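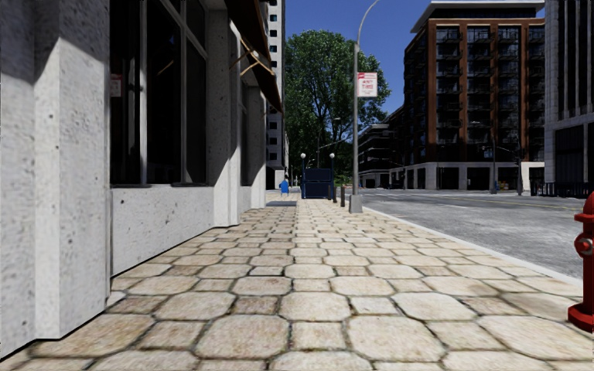
A sidewalk in the simulated city our delivery robots train in, with the hydrant and curb on the right. Rendering: Puver

Puver moves its night test crew to days as sidewalk robots start practicing in simulation

ULLBRIDGE, December — I'm Philomena Sheehan, and I run field operations at Puver, which is a grand way of saying I look after the people who look after the robots. Our communications folks asked me to write this one myself, so here goes!

Starting this month, our delivery robots do their first round of practice in a computer-made city before they roll anywhere near a real street. The software is called Samby. We built it in-house, and it can run all night without anybody sitting next to it with a thermos.

I mention the thermos because I carried one for years. Until now, every new version of the driving software meant a crew walking behind a robot on the sidewalks around our Carroll depot, starting at 10 p.m. when the foot traffic thinned out. You walked, you watched, you hit the stop button, you wrote down why. Then you did the same block again (and again, if it was raining, which it usually was).

The new city has flagstone paving, curbs, lamp poles, bollards and deep shade under the awnings, all things our robots need to read properly. Shade was the big one for us. An older version of the software used to brake hard at the edge of a shadow, and I can't tell you how many cups of soup we lost finding that out.

So what changes for the crew? Quite a lot, and mostly for the better. All 12 of our field testers are staying on, at the same pay, and the regular night shift is gone. They now spend mornings going through the overnight runs on screen, picking out the odd moments and deciding which ones deserve a proper look outdoors. Afternoons are still for walking. In the trial period Samby ran 2144 practice trips, and the testers flagged 159 of them for a second look.

"I know what a bad curb looks like from six feet behind a robot," said Miłosz Adamczyk, a senior field tester. "Now I get to build the bad curb myself and see what the thing does with it. I also eat dinner with my kids."

Not everybody loved the idea on day one, and I was one of the grumblers. Sitting at a desk is a different kind of tired. Siobhán Mac Giolla, who leads training, put together 70 hours of paid coursework for each tester, and she has already rewritten the second half after the crew told her it moved too fast. Two of our testers asked to keep mostly outdoor duties and we've set their schedules up that way.

Real streets stay part of the job. Every software version still has to pass a supervised walk in Carroll, with a person holding the stop button, before it carries a single customer order.

We're adding rain and snow to Samby next, and Miłosz has a list of ugly driveways he wants built. It's a long list — I've seen it.

About Puver
Puver builds and operates sidewalk delivery robots for shops and restaurants. The company is based in Ullbridge and runs its test depot in Carroll.

Media contact
Baptiste Lebrun, Communications, Puver, Ullbridge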